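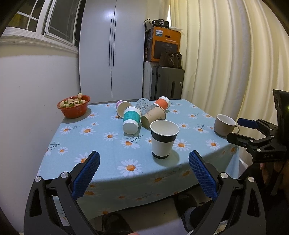
Robotics > Hobby and workshop builds > Grippers > Skekel gripper

The Skekel gripper is a two-finger, hand-held gripping tool designed for construction at home or in a shared workshop. It was drawn up by Eilif Torvik at Plunden, a members' workshop, and its plans were first passed around in November. The tool has no arm. A person carries it, closes the fingers by hand, and records the motion for later use on a robot.

Design

Each finger is a linkage of flat bars turning on metal pivots, with a soft pad at the tip. The plans call for 14 printed parts and two bearings per finger. Torvik has described the build as a weekend job. Builders' notes kept at Plunden suggest otherwise, with most first attempts taking roughly seven evenings, much of it spent filing pivot holes that came out tight. A variant by Jytte Fogh, known as the Troneck, replaces the printed bars with cut sheet and is stiffer but heavier in the hand.

Use

The usual trial is clearing or righting cups on a household table, one person working alone or two people with a gripper each. Paper cups are a common choice. They are cheap, and they forgive a clumsy grip. They also deform, so a cup that has been picked up is not proof of a well-controlled squeeze. Clear glass and handled mugs are harder and appear less often in builders' reports.

Reception

Claims for the tool have run ahead of the evidence. The plans state that motions recorded by hand "carry over directly" to a motorized version, but no test results came with them. Fogh, in a workshop note dated Friday, April 25, 2025, wrote that her own recordings needed heavy trimming before they were any use, and that a person makes small wrist corrections a cheap arm cannot copy. Torvik replied that her pads were worn — a point she disputed.

Cost is also argued over. The published parts list leaves out pads, fasteners, and failed prints.

Related designs

The De Bruijn gripper uses a similar linkage with a single moving finger. It is slower to open and has fewer parts to go wrong.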